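Ommont, 14 Apr 2018

Marnenora Questions the Junk Drawer Fix, Opens Sorting Study to Households

Marnenora, the home storage consultancy, today released the first results of its Livia study, and they are not kind to the drawer divider. Of 352 households that bought dividers on our advice, 50 were still using them as intended after 30 weeks. We sold a good many of those dividers ourselves.

"I would love to blame the customers," said Saoirse Mac an tSaoi, who ran the study. "But people have small things that don't belong together, and a tray with compartments doesn't change that."

The study looked instead at the plain open bin: one gray tub per household, no lid, no sections. Tape in its dispenser goes in. So do small clear bottles, crumpled wrapping, a length of cord and whatever else was on the table.
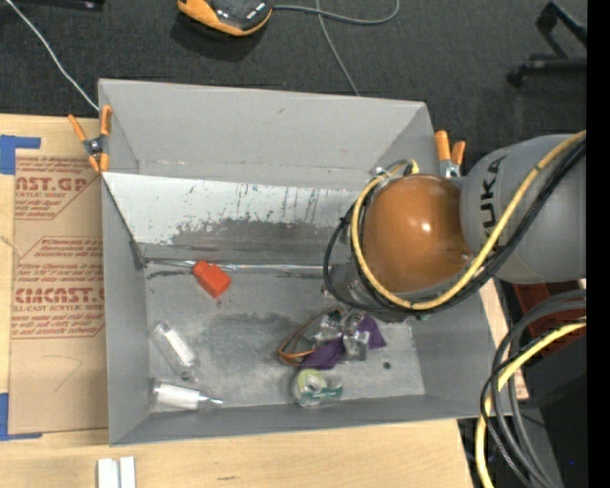
Whether this counts as organizing is a fair question. Cord still tangles in a bin, and small bottles still end up lying on their sides. Mostafa Benmoussa, who reviewed the household diaries, doubts that anyone's home got tidier. What he did find is that people stopped buying a second roll of tape because they couldn't find the first.

Marnenora is withdrawing three of its divider sets and will not be replacing them. It has no plans to sell a bin either, as most homes own one already.

The second part of Livia begins later in April. Households that would like to take part, including those who think the whole thing is silly, can write to Hazem Benjelloun at the Ommont office.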